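Two-Arm Sorting Bench at the Plildale Open Day: A Review

Posted in Robots & Automation

I went to the November open day at Plildale mainly to see the Trellar bench, a pair of small robot arms on a shared rail that the company wants to sell to teaching labs and small packing shops. I had read the spec sheet and wanted to watch it handle ordinary objects. The demo ran all afternoon in the back hall, next to the coffee. I stayed for 26 runs and took notes on most of them.

The job was jars. The bench has a small two-tier wooden rack on a dark marble-pattern top, and the arms are supposed to get glass jars from the table onto the rack. It sounds easy until you think about glass, smooth lids and clear shelves. I have tested two other benches this year and both used foam blocks at their public demos, so I give Plildale credit for picking something harder.

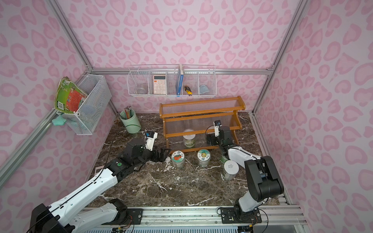 What does the bench cost? The quote I was given was $667 a month on a lease, with training for two people included, and there is no purchase price yet.

Setup is reasonable. Cleiton Furtado ran the demo and said a new task needs 246 recorded examples before they let the arms try it alone. A person guides the arms by hand for each one. That is a lot of jar moving, but he said it fits in a long day if two people trade off. The software that stores the recordings is called Skutier. It looked dated on screen and the menus were slow, though it never crashed while I was there.

Speed is the weak point. A single jar took nearly 5 minutes on the worst run I timed. Most runs were much better, but a person would still beat it without trying. The arms slow down a lot when they get close to the rack, and they slow down again if both of them want the same part of the table. You can raise the speed limit in Skutier. Furtado did this once when I asked, and the approach got less steady, so he put it back.

Grip was better than I expected. The fingers are plain, flat-tipped and black, with no suction. The wrist cameras do most of the close work, and I spent a while at the side monitor watching that view. Looking through the ribbed top of the rack is hard even for a person, and the jars on the lower tier turn into pale smears.

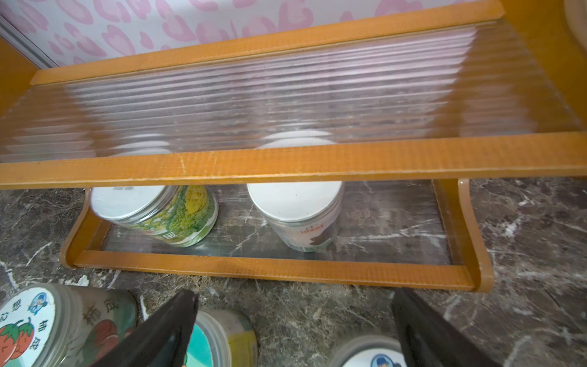

Thaís Moura, replying to my first notes on the forum, thinks I was too easy on the grip. She has had the same bench on trial since summer and says the fingertip pads wear smooth after a few weeks of glass, and that replacements are slow to arrive. She would want two spare sets in the contract before signing anything.

I can't check the pad wear from one afternoon, so take her word over mine on that. I did ask about spares at the desk. They come from a supplier in Čierny and the wait is listed as three weeks, which seems long for a part that small.

Noise is low. I could talk at a normal volume standing right beside the rail. The cables bother me more. They run in loops along the outside of the arms, and on a bench meant for students I would want them in a sleeve. The wiring down by the mounts is also open to view. Furtado said a cover is planned and could not say when.

The best part of the visit was the loose format. There was no script and no rope, and visitors could ask for a jar to be put in a different spot between runs. I asked for one to be tipped over, and the arm took three tries to get hold of it. 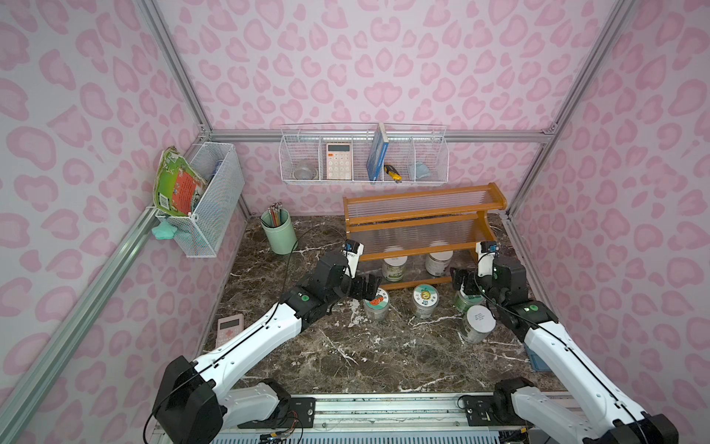 After that I had a turn at guiding the arms myself. The handles are light and the motion follows your hand closely, with a small delay you stop noticing in a minute or so. My wrists were tired after ten minutes. Anyone recording a full set should plan for breaks, and a taller stool would help too, as the one they gave me put my elbows below the rail.

For a teaching lab, I would lease this for one term and see. For a packing shop, wait for a faster version. The next open day is planned for spring, and they say the cable cover will be on the bench by then.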